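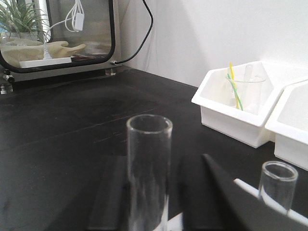
What is a bench arm? It's a small robot arm, usually with a two-fingered gripper on the end, that sits at a worktop and picks things up, moves them and puts them down again.

Bench arm (home and shared workshop builds)

A bench arm is the sort of robot you can put together in a spare room or at a club, and I've been fiddling with mine, the Doveck, long enough to have opinions. This entry covers how they're usually made, what goes wrong and where the name came from. I've leaned on our own build at the Goltoris workshop because it's the one I know - other people do it differently and they're welcome to add their bit.

Name and background

At Goltoris we say "bench arm" because Khurram Butt wrote it on the storage box and it stuck. Rafia Mengal still calls hers a picker. The Doveck grew out of an older design called Mohmand, which had a lovely strong shoulder and a hopeless wrist (it sagged whenever you asked it to hold anything out sideways). Ehsan Bhutto redrew the wrist in March and the drawings have been passed about ever since.

Parts

Most builds have a base, a shoulder, an elbow, a wrist and a gripper. Ours has 5 motors plus one more for the fingers, and the printed parts took 75 hours on the club's slower printer, which made me very unpopular! A lot of people fit a small camera at the wrist, so it looks along the fingers at whatever they're reaching for. The wiring is the dull bit. Leave more slack at the elbow than you think you need.

Gripper fingers

Flat black fingers are common, and some people give one of them a pointed tip for getting in beside narrow things. Test tubes are a good trial piece if you can get hold of a couple in different heights. Clear glass is awkward for a camera, as the worktop shows straight through it and often the bright streaks down the sides are all there is to go on. A dark bench helps those streaks stand out. White bins at the back are handy for beakers and straws and other bits.

Teaching it

Shazia Naqvi wrote the control program we use, Bidis. You move the arm by hand, it saves the positions, and then it plays them back. My longest saved routine has 1,136 positions in it and I'm quite proud of that, though Mahfuz Munshi says I could have done it in far fewer.

Common faults

Loose screws at the wrist, mostly. After that it's fingers closing too hard, so set the grip low and creep up. Jerky movement on the way down is usually the shoulder belt - 4 turns of the tension screw cured ours.

See also: Mohmand arm, Bidis, gripper fingers, belt tension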